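2018-05-01
Hilthorpe lab, collection notebook
Entry by Rokeya Mridha

Work continued on the toy food task for Retura. The aim for this block is 20 accepted episodes on the patterned countertop, toward the 900 agreed for the August release. Josué Leite operated in the morning and I took over after lunch.

Episodes 1 to 11 were recorded under the old reset procedure, in which the operator puts the food back by hand in whatever order is convenient. On review, the starting positions were too much alike. The apple was nearly always the first item picked and the strawberry the last. A policy trained on these would probably learn the order and ignore the plate. Josué and I agreed to keep the episodes but to tag them "fixed start" so that they can be left out of the Plullance training split if Hendriks asks for that.

From episode 12 onward the reset follows the printed shuffle sheet. The sheet gives which items begin on the plate, which begin on the countertop, and which arm moves first. Items may touch or lie across one another on the plate – this is wanted, as the earlier set has very few piles. 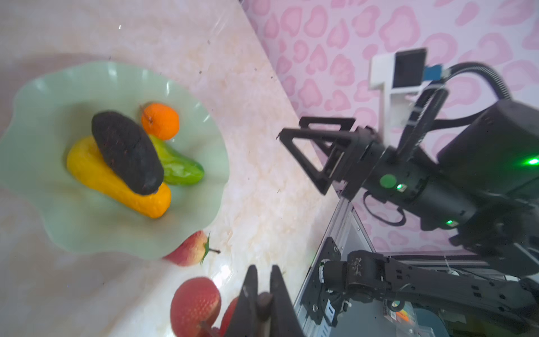
Wrist views are to be checked before an episode is accepted. An episode is rejected if the item being picked is hidden by the fingers for the whole approach. Slight blur on items close to the fingers is acceptable. Two episodes were rejected on these grounds today and will be repeated.

Open points:
Leader arm on the left drifts after long sessions. Recalibrate every 10 episodes until the joint has been looked at.
The task text still says "fruit". Change it to "food", since vegetables are included.
Josué to copy today's recordings to the shared drive and confirm the episode numbers against the shuffle sheet.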